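The Last Sink in the Building

Giorgia Ferri likes to do the washing up while other people talk to her. She told me so on the telephone before I came, so I shouldn't have been surprised when she handed me a towel at the door of the shared kitchen at Tamau and said we could start whenever I was ready. I put my notebook on the windowsill and dried things for most of an hour, and I think I got a better conversation out of it than I would have across a desk.

Tamau is a community supper house in the old part of Wurkach, and it has been feeding people at long tables since Giorgia and her friend Reshma Cele took the lease. They serve supper four nights a week. In February, which is their busy month (everybody wants soup in February, she says, and everybody wants company), they put out 643 meals, and every plate, cup and tray from every one of them was washed by hand in one white sink.

"People come in and look for the machine," she said, laughing. "We had one, an enormous thing, it sounded like a train, and it died in our second winter. The repair was going to be $2000. Reshma and I sat down with a pot of coffee and we said, well, let's see how long we can manage without. And that was six years ago, so I suppose we're managing!"

I asked whether she had missed it. She thought about it while she rinsed a ladle.

"The first week, terribly. My hands were like an old boot. But then Bình started staying after supper to help me, and then his neighbor came, and after a while I noticed that the best talk of the whole evening was going on back here. Somebody who won't say two words at the table will tell you all about their divorce if you give them a plate to dry."

Bình Văn is the cook, and he put his head around the door at this point to say that he had heard that and it wasn't his divorce. He has firm opinions about the order in which things should be washed. Glasses go first, while the water is clean, then cups, then plates, and the pots wait until everyone else has gone home. Giorgia agrees with him on everything except the clear plastic trays, the ones the salads and cakes travel in, which he would like done at the very end.

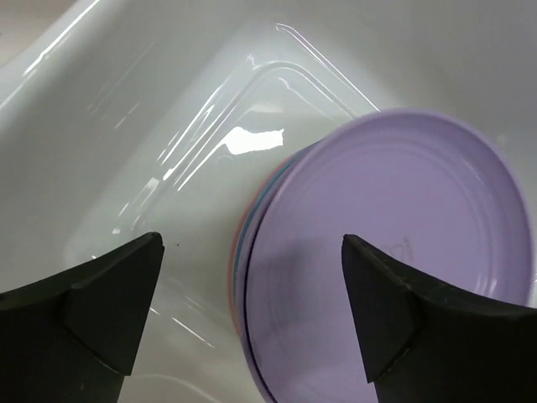
"You lose them, that's the trouble," she said. "Clear plastic in a white sink, you put your hand in and you've forgotten it's there. I like to have them out of the way early. Bình says they're greasy and they spoil the water. We have been having this argument for six years and I expect we'll have it for six more."

The plastic plates are another story, and one she was happy to tell at length. When Tamau opened it had china, 200 pieces of it, bought from a hotel that was closing down in Fakwood. It was handsome and heavy and it chipped if you looked at it. Then they began doing suppers for families, and Reshma came home one afternoon with a bag of plastic plates in soft colors. Giorgia admits she was a snob about them.

"I said, Reshma, this is a picnic. And she said, yes, and who doesn't like a picnic? The children fight over the purple ones. I've seen a grown man of seventy swap with his wife to get one. So now the china is for holidays and the rest of the year it's a picnic, and I've stopped complaining."

She does have one complaint left, and it's about the ridges. A plate with little rings in it holds on to tomato sauce, she says, and a sponge slides right over the top. She uses a soft brush and goes around with the rings, never across them, and she stands the plates on edge afterward so the water can run off. I was shown how to do this and then, kindly, shown again.

By half past nine we were down to the pots. Bình had his coat on and was looking for his keys, and Giorgia was telling me about a bean stew of Reshma's that had once burned so badly they soaked the pan for three days. I asked if they ever got it clean.

"Oh, it's that one," she said, and pointed to the pan I was holding.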